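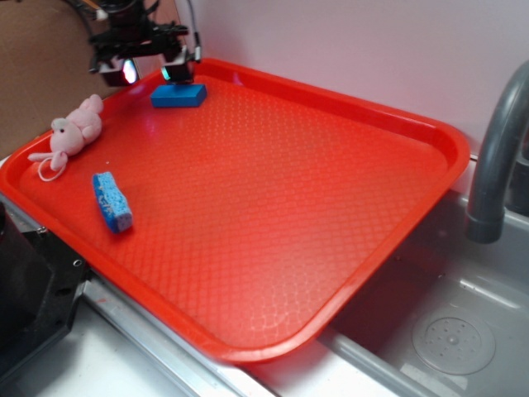 I started carrying water to the vegetable beds in September, when the tank at our place in Stuldale dropped below the tap and the restrictions came in. Most of it is rinse water from the kitchen. A big tray with a raised rim, like the red-orange one at the sink, is easier to carry outside than a bucket if you only half fill it, and you can tip it from a corner. I give the tomatoes first go, then the silverbeet, and the beans get whatever is left.

The tank holds 1,000 litres when it's full. By my reading it was down to 708 after the dry fortnight, and I had expected worse. My neighbour Elsa Bråten runs drip line off hers and swears by it, but she has a proper slope and I don't. I may try it along the back fence next year.

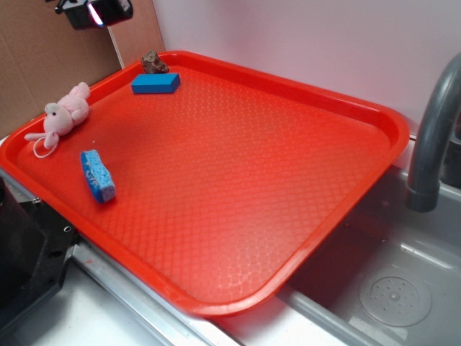 Pink plush toy and company on the red tray.

Mulch has made more difference than the carting. I put down eight bags of pea straw and the soil under it stays dark for days. Where I ran out, near the passionfruit, it has gone hard and grey and the water just runs off to the path. I've since scratched in some compost there and built a low lip of dirt around each plant.

The zucchini are finished. I pulled them out early with powdery mildew and put them in the green bin.

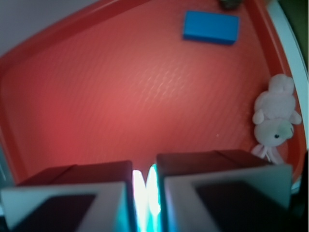

The capsicums are in their place now, and they were already flowering when I planted them. I'm watering those every second evening and leaving the garlic alone until it's ready to lift.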